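Home | Newsletter | Back Issues | Sign Up | Contact

THE GRONOW LETTER
Dec 22, 2025

The Laundry Corner: Fold It on the Bed!
by Nerys Yorath

I asked back in September how you all get through the clean washing, and my goodness, you answered. We had 119 replies, and nearly 40 of them came down to the same thing: tip the whole lot out on the bed and don't leave the room until it's put away. I have been doing it that way ever since and I'm completely won over. So this month's corner is all about the bed as a folding table, with your tips mixed in among mine.

The best part is the space. I used to fold on the end of the kitchen counter, where a bath towel hung down into the sink and a bedsheet was out of the question. On a bed you can lay a thing out flat, smooth it with both hands and see where the creases are. You also get a deadline, which I need badly. You can't go to sleep on top of the sweaters (well, I did once, and I had a zipper mark on my cheek until lunch).

Start by making the bed. Several of you were firm about this and you were right! Pull the bedspread tight, plump up the pillows and push them out of the way, and then bring in the clothes. A smooth bedspread gives you a much neater edge than a rumpled quilt, and anything small, like a baby sock, shows up right away.
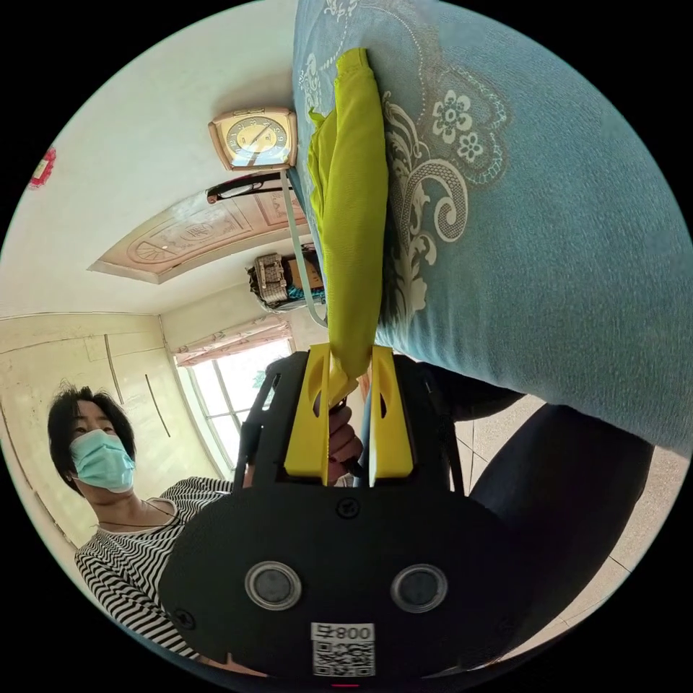
Long soft pieces are the ones I hear the most grumbling about. Scarves, wraps, those lightweight cloths that slither off whatever you put them on. My method is to find the two corners at one end, give the whole thing a good shake, and let it drop across the bed lengthwise. Fold it in half the long way, then in half again, and only then start bringing the ends together. If you go end to end first you get a fat bundle that comes undone the minute you lift it. A reader in Ostura rolls hers from one end like a sleeping bag and stands them up in a shoebox, and I tried it with my summer scarves and loved it. You can see every color at once.

Next, the pile. I'm a big believer in one tall stack per person, built in the order the drawers go. Heavy things at the bottom, thin tops in the middle, and whatever you plan to wear tomorrow right at the top. Keep it toward the head of the bed, away from where you're working – a stack near your elbow is a stack on the floor. The little odds and ends can wait in their own heap until last, and please don't try to balance them on the pile. I've tried.

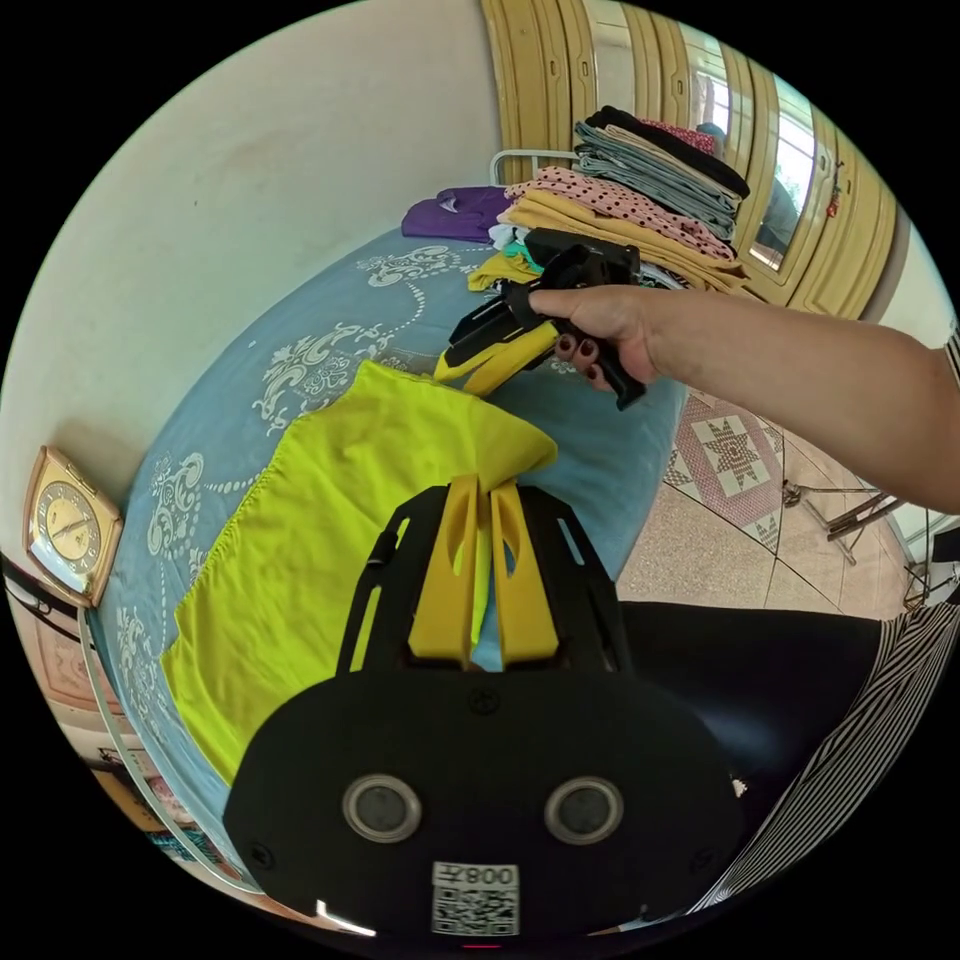 A word on color, which got a surprising amount of mail. About half of you sort by person and the other half by shade, and there were some strong feelings! I sort by person first, but I'll admit that a drawer with the mustards next to the pinks and the purples makes me happy every time I open it. If you have a clock in the bedroom, try timing yourself for fun. A full load takes me a little longer than it takes to listen to one side of a record, and I've stopped dreading it.

For anyone with a sore back, sit down. There's no rule that says folding has to be done standing up. Two readers wrote in to say they pull a dining chair up to the side of the bed, and another kneels on a cushion. My bed is low, so I've been using a footstool and it has made a huge difference.

Next time I'd like to tackle fitted sheets. Yes, really! If you have a way of folding them that a normal person can follow, write it down in plain steps and send it in. I'll try every single one on my own bed and report back, including the ones that beat me. Leave your letters at the Lellus Street desk or reply to this newsletter.

Share this item | 1241 views | 2 comments

Contact the Gronow Letter | Copyright 2025 The Gronow Letter | Back to top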